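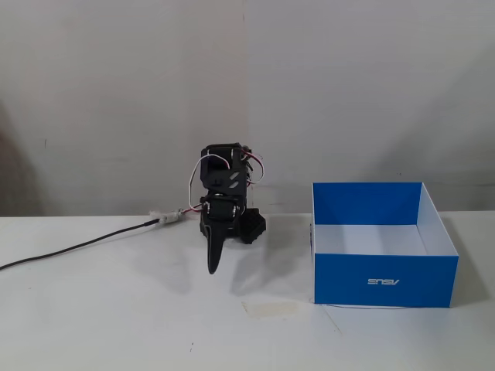 A small black robotic arm on a white tabletop.

FOR IMMEDIATE RELEASE

Jullport Public Library Opens Its Doors Later, and Its Back Rooms Wider, Starting in March

JULLPORT - After a long winter of paint samples, borrowed ladders and more cups of coffee than anyone would care to admit to, the Jullport Public Library is delighted to invite its neighbors in for a new season of evening hours and free classes, beginning in March.

The library will stay open until 9 p.m. four nights a week, two hours later than before. The change comes after a survey last fall in which many working parents told us, kindly but firmly, that by the time supper was cleared away we had already locked up and gone home.

"I grew up doing my homework at the long table by the window, and I would have given anything for another hour there," said library director Sabina Čierny. "So many people in this town get off work just as we used to be turning out the lights. We want them to come in, sit down and stay a while."

Along with the longer hours come 13 new evening classes, all of them free with a library card. There is bread baking for beginners, basic bookkeeping, conversational Spanish, quilting, family history, and a songwriting circle that has already outgrown its first room. Teens age 13 and up are welcome in every class, and children may come along to the quilting and baking evenings with a grown-up.

The former periodicals room on the Akard Street side has been turned into two classrooms, with new lighting and a small kitchen counter. The work was paid for in part by a gift from the Karimi family, whose bakery has stood across the street for 23 years, and who will be lending their own starter to the bread class - a generous thing, as any baker will tell you.

"People keep asking me if they need to be good at something before they sign up," said Ngọc Lâm, who coordinates the evening program. "Please don't worry about that! Come in your work clothes, bring a friend, and if you find quilting isn't for you, the songwriters are right down the hall."

Each class is limited to 20 people. Sign-up is open now at the front desk and by phone, and cardholders from neighboring Lasitz may register on the same terms as Jullport residents. Anyone without a card can get one on the spot with proof of address.

An open house with coffee and cake will be held on the first evening of the new hours, from 6 p.m. until closing.

Media contact: Ngọc Lâm, Evening Programs, Jullport Public Library

###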